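Störungsprotokoll: Falsche Gedeckzahlen im Reservierungssystem Breltora
Oktober, erfasst von Cathal Ó Flaithearta, Anwendungsbetreuung Gastronomie
Drucken | Per E-Mail senden

Status: in Beobachtung
Betroffener Bereich: Restaurant Urkach, Frühstücks- und Mittagsservice
Priorität: mittel

Meldung
Die Serviceleitung des Hauses Urkach teilte um 7.40 Uhr mit, dass die Tagesliste für das Frühstück 16 Gedecke ausweise, während im Reservierungsbuch lediglich 13 Gäste geführt würden. Die Abweichung betraf ausschließlich Gruppenbuchungen, die über das Portal Sheehan eingegangen waren. Telefonisch aufgenommene Reservierungen wurden korrekt übernommen.

Erste Prüfung
Der Abgleich zwischen Portal und Breltora war zum Zeitpunkt der Meldung aktiv und wies keine Fehlermeldungen auf. Ein manueller Neustart des Übertragungsdienstes führte zu keiner Änderung. Die Tagesliste wurde daraufhin vorläufig von Hand berichtigt und dem Service in Papierform übergeben. Die Wäschebestellung, die sich aus der Gedeckzahl errechnet, wurde bis auf Weiteres von der automatischen Freigabe ausgenommen.

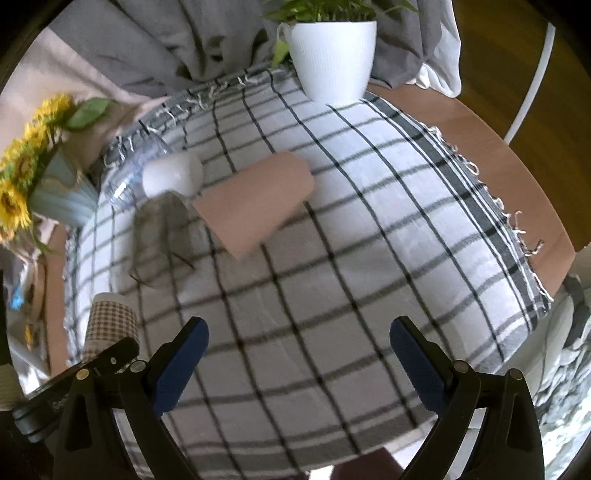
Im weiteren Verlauf wurde festgestellt, dass nachträglich geänderte Gruppenbuchungen doppelt gewertet werden. Verringert ein Gast die Personenzahl, so legt Sheehan einen neuen Datensatz an und kennzeichnet den alten als ersetzt. Breltora wertet dieses Kennzeichen seit der letzten Aktualisierung nicht mehr aus – der alte Datensatz bleibt damit rechnerisch bestehen. Im Testbestand mit 50 Buchungen ließ sich das Verhalten zuverlässig nachstellen.

Maßnahmen
Die Feldzuordnung für das Kennzeichen »ersetzt« wurde um 11.15 Uhr wiederhergestellt. Bereits übertragene Datensätze werden dadurch nicht bereinigt; dies erfolgt durch einen gesonderten Lauf außerhalb der Servicezeiten. Der Dienstleister Ferenov wurde um Stellungnahme gebeten, ob weitere Felder betroffen sind. Eine Antwort steht aus.

Hinweise für den Betrieb
Bis zum Abschluss der Bereinigung ist die Gedeckzahl vor jedem Service mit dem Reservierungsbuch abzugleichen. Abweichungen sind unter Angabe der Buchungsnummer in diesem Vorgang nachzutragen. Eigenmächtige Löschungen in Breltora sind zu unterlassen, da die Zuordnung zur Rechnungsstellung sonst verloren geht.

Nachtrag, 16.30 Uhr
Die Tagesliste für den Folgetag wurde neu erzeugt und stimmt mit dem Reservierungsbuch überein. Die automatische Freigabe der Wäschebestellung bleibt gesperrt – über die Aufhebung entscheidet die Hauswirtschaft nach Rücksprache mit der Anwendungsbetreuung.

Verwandte Vorgänge
Breltora: Tischplan wird nach Raumwechsel nicht aktualisiert
Sheehan: Bestätigungs-E-Mail ohne Uhrzeit
Wäschebestellung: Mindestmenge wird nicht übernommen
Haus Urkach: Etikettendrucker im Lager nicht erreichbar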